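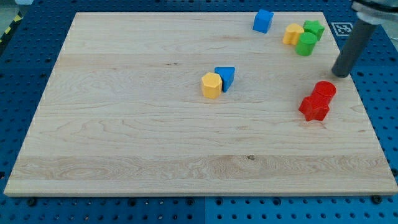
Can you sew a wearable tote bag lining without a pattern? Cut two rectangles the same size as the outer bag, sew three sides, and drop it in with the wrong sides facing.

Threads > Sewing > Bags and linings

1/ Okay, I have now lined 7 bags this summer and I am hooked. Sharing what I learned while it's fresh!

2/ Fabric first. I used a cotton called Kirken for most of them. It presses flat in a second and doesn't slide under the foot, which my poor old slippery polyester did constantly (I still have 2 yards of it if anyone's brave).

3/ Leave a gap in the bottom seam of the lining if you're turning the whole bag through it. I forgot on the green one. Seam ripper came out at midnight.

4/ Take a slightly bigger seam allowance on the lining than on the outer. It sits so much better inside, no baggy folds around your keys!!

5/ Pockets go on BEFORE the side seams. Stitch a little triangle at each top corner, those are the spots that rip.

6/ The Musana thread is lovely and it comes on a spool with up to 200 yards, so one lasts me for ages. I wind a few bobbins at the start and just keep going.

7/ Somebody asked about straps. Mine are 30 inches, long enough to go over a winter coat, and I'm already planning the December gift pile.

8/ Next up is a round-bottomed one. Wish me luck with the pinning, I'm cutting it out tonight.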